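# Notes for the Wednesday talk – "What do I do about 3 o'clock?"

*Restley Community Room, evening session. Speak slowly, there's an echo.*

**Opening (don't rush this)**

Welcome everyone, thank you for coming out after what was probably a long day. Ask who had something to eat between lunch and leaving work. Wait for hands. Then ask who enjoyed it! There's usually a laugh here, so let it happen before moving on.

Tonight is all afternoon snacks. I'm leaving breakfast and dinner alone, because we did those last term and the handouts are still on the side if you missed them.

**Why the afternoon is hard**

- Lunch was at noon, dinner is at 7, and that's a very long gap for anybody.
- Most of us don't plan for it. We plan dinner, we might even plan breakfast, and then the middle of the afternoon arrives as a complete surprise every single day.
- Tell the Flondlow office story – the biscuit tin that lived beside the printer, and how I printed rather a lot that year.
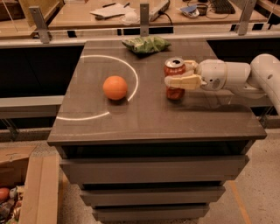
Being hungry in the afternoon is perfectly normal, and I want to say that clearly because I know some of you have been told to push through it. Please don't. If you get to dinner ravenous you'll eat standing up at the bench with the cupboard door open, and I speak from experience.

**What makes a snack last**

Keep this bit simple. Something with protein, something with fibre, and enough of it. A plain rice cracker on its own is lovely, but you'll be back in the kitchen in no time.

Pairs to read out (they're on the yellow sheet as well):

- apple slices and peanut butter
- a boiled egg and a few cherry tomatoes
- natural yoghurt with oats stirred through
- hummus and carrot sticks, or whatever is going soft in the crisper
- wholegrain toast with cottage cheese and pepper

Somebody always asks about nuts. A small handful is grand, unsalted if you like them that way. Mention allergies at this point, and the school lunchbox rules for the parents.
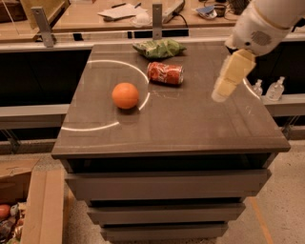 Then labels. Hold up the Surnora oat bar and read the back of it together. It says 145 calories and 11 grams of sugar, and people are generally more surprised by the second number than the first. I'm not telling anyone to give it up – my own glovebox has one in it right now – only to turn the packet over now and then and compare it with its neighbour on the shelf.

If the question of kilojoules comes up, 1000 of them is a bit under 240 calories. Move on quickly or we'll be doing sums until nine.

**Drinks**

Thirst and tiredness can feel very much like hunger. Suggest a big glass of water or a cup of tea first, and if you're still hungry in a little while, have your snack and enjoy it. Coffee drinkers: watch the flavoured syrups, and go easy late in the day if you're a poor sleeper like me.

**Activity**

Pass round the Mak tubs (the small ones with the clip lids). Everyone builds one snack from the trays to take home. Tongs for the egg, please, and keep the nut tray on its own table.

**Before they go**

Ask each person to choose one afternoon this week and pack for it the night before. Just the one. Recipe cards are by the door, and the tubs are theirs to keep.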